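Leltatportについて

Leltatportは、人の手の動きからロボットに作業を教える方法を研究している小さな会社です。暮らしの中の何気ない動作ほど言葉で説明しにくいもので、それなら実際にやって見せるのがいちばん早いのではないか、と話し合ったのが始まりでした。

私たちの方法では、ロボット本体を動かす代わりに、手持ちのグリッパーで人が作業を行い、そのときの映像と指先の開き具合を一緒に記録します。机ひとつあれば始められるので、研究室の外にも気軽に出かけられるのがうれしいところです。これまでに集めた実演は1,525件になりました。 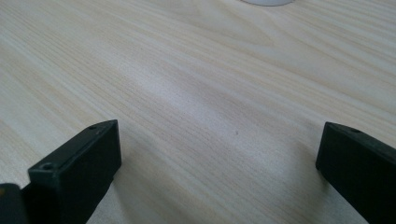

ロボットが手元になくても、学習用のデータは集められますか。
集められます。手持ちのグリッパーとロボット側の指先を同じ形にそろえてあるため、人が記録した動きをそのまま学習に使えます。

最初の研究計画「Dunmore」では、食器を置く、寄せる、重ねるといった卓上の作業に取り組みました。ひとつの作業につき最大200件の実演で学習させたところ、物に触れる直前の迷うような動きがずいぶん減り、みんなで画面をのぞき込んで喜んだものです。一方で、光の反射が強い天板では位置のずれが残り、いまも10月に始めた追加の実験を続けています。

現在は17名が、KakutsteadとRastwoodの2か所の拠点で働いています。機械の設計をする者も、毎日ひたすら実演を重ねる者も、昼どきには同じ卓を囲みます。うまくいかなかった記録も捨てずに見返すのが昔からの習慣で、そこから次の工夫が生まれることも少なくありません。見学や共同研究のご相談も、どうぞお気軽にお寄せください。

2022年11月28日更新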